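Fatima Sithole
Thread: a month with the Murora tabletop arm kit, the good and the fiddly

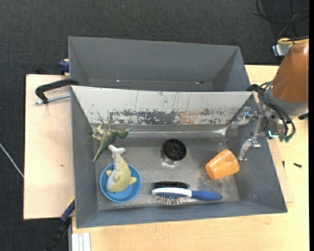

1/ I promised a few of you I'd write this up once I'd had the kit long enough to have opinions, and now it's the end of May and I have a lot of them. Get a cup of something, this will be a long one. I paid for mine out of our own small budget, full price, and Murora doesn't know I'm writing this.

2/ For anyone new here: I run Motaung, which is a grand name for a small workshop where we try out arm kits for people who teach. Mostly that means community colleges and after-school programs with one table to spare and one person who has to make everything work before the kids come in at 3.

3/ So the kit. You get the arm, the controller, the cables, clamps, a printed getting-started booklet and a year of the Grendo software, which is where you record your demonstrations and play them back. The base price is $800. You bring your own table, your own computer and your own things to pick up.

4/ Unboxing was lovely, I have to say. Everything had its own slot in the foam and the bolts came in little labeled bags, with spares! I have opened so many kits where you're one bolt short and it's dinnertime and the hardware store is closed. Whoever packed this one has been there too.

5/ Assembly took me the better part of an afternoon. The booklet says 2 hours and I think that's fair if you've built one before. I hadn't built this one, and I also stopped to read everything twice, because that's how I am, so please don't take my afternoon as a complaint.

6/ One place where the booklet let me down: the page on cable routing. There's a single small drawing and it shows the arm from the side you'll never be standing on. I had to redo it after the first evening. Leave yourself a generous loop at the base, more than looks tidy, and then run the whole range of motion slowly by hand before you tighten any ties.

7/ Now, the task. I wanted something that felt like home, so I went with a toy sink. Kids get it right away. There's stuff in the sink, the stuff needs to come out or move over, and you don't have to explain any of it. I've used colored blocks for years and I'm a bit tired of blocks, bless them.

8/ For objects I use a green plastic dinosaur, a plush dolphin, a round blue plate, an orange cup and a hairbrush. I picked them so that they'd all ask for something different. The cup is a friendly shape. The dolphin squishes. The plate is flat and low, and flat, low things are the bane of my life.

9/ And the hairbrush! I love the hairbrush as a test. There's a handle, which is easy enough, and then there's a head full of bristles, and if you come at it from the wrong end you're trying to pinch a hedgehog. It shows you straight away whether your demonstrations were careful or whether you were just waving the arm about and hoping.

10/ Recording demonstrations in Grendo is the best part of the whole package for me. You press record, you do the motion, you press stop, it asks if you'd like to keep it. That's all. I had a retired English teacher at the table one morning who had never touched an arm, and she was recording good ones before her coffee was gone.

11/ I kept 48 demonstrations in my first set, spread over all the objects. That was enough to get the cup moving nicely and the dinosaur most of the time (the tail gives it something to hold, which helps). The dolphin was fine if it was lying out in the open and much less fine if it was snuggled up against anything.

12/ The plate, well. With my first set it managed the plate now and then, and I wouldn't have wanted to do it with an audience. The trick I ended up with was to slide it to the wall of the basin first and let it tip up, and then take the rim. I had to demonstrate that on purpose, many times. It's a nice lesson for older students, so I've stopped being cross about it.

13/ A word about the basin, because a couple of you asked in the replies last time. Sloped sides are your friend. Round things roll back down toward the middle and you don't spend your session fishing them out of a corner. Straight-sided tubs look simpler and they are much harder, please learn from my winter.

14/ Clamp it down, too. I know it feels like overkill for a toy sink. But the first time the arm leans on the rim a little too firmly the whole thing scoots over, and then every recording you made before that is slightly wrong, and you'll be scratching your head for an hour. I clamp the basin at the edge of the table and check the clamps before each session.

15/ Don't baby the props, either. Our basin has rust-brown stains and scratches and chipped paint on the back panel, and it doesn't bother me one bit. I'd much prefer a setup that's had some living done around it. If your whole demo only works on spotless plastic under perfect light, your classroom will find that out for you by the first morning.

16/ Support! I wrote to Murora twice. The first time was about a joint that made a ticking sound, and I had a reply the next morning from a real human who asked for a recording of the noise and then told me which bolt to snug up. Ticking gone. The second time was about an invoice and that took much longer, so, you know, robots easy, paperwork hard.

17/ Where I'd like them to do better: the software updates. Grendo updated itself right in the middle of my second week and moved the playback speed control into a different menu. I found it again, but I would've been mortified if that had happened in front of a class. Let us pick when, please. A little "remind me tonight" button would do.

18/ And the year of software. After the first year you pay for it separately, and the price page makes you fill out a form to find out how much. I don't love that. Teachers have to put a number in a budget line months ahead. If anyone from Murora does see this, put the number on the page, we're all grown-ups.

19/ People always ask how it compares with the Indbridge kit, which I had on the same table over the winter. The Indbridge arm felt a little stiffer and steadier to me when it was stretched right out. The Murora is kinder to beginners, by a mile. If you've got students who already code, I'd look hard at Indbridge. If you've got mixed ages and one tired adult, go Murora.

20/ Noise: it hums. You can talk over it at a normal voice and I've had the radio on low the whole month. The thing you do notice is a sort of chirp when it starts up, which my niece has decided means good morning, and now I say good morning back to it, so make of that what you will.

21/ Space: whatever table you're thinking of, get one bigger. The arm itself doesn't need much, but you want room for the basin, a second bin to move things into, somewhere to lean, and a spot for the screws you'll swear you put back in the bag. Good solid wood for the top, too, so the clamps have something to bite.

22/ Would I buy it again with my own money? Yes, and I'm putting it on the list for the two programs I advise this fall, with a note about the software renewal so they can plan for it. I'd budget one quiet afternoon to build, one to record, and then a bit of patience for anything flat.

23/ I've typed up my object list and the order I teach them in (cup first, always the cup, everybody deserves an early win). If you'd like it, reply here and I'll send it over this evening. And if you've got a better way with plates, please, I'm all ears.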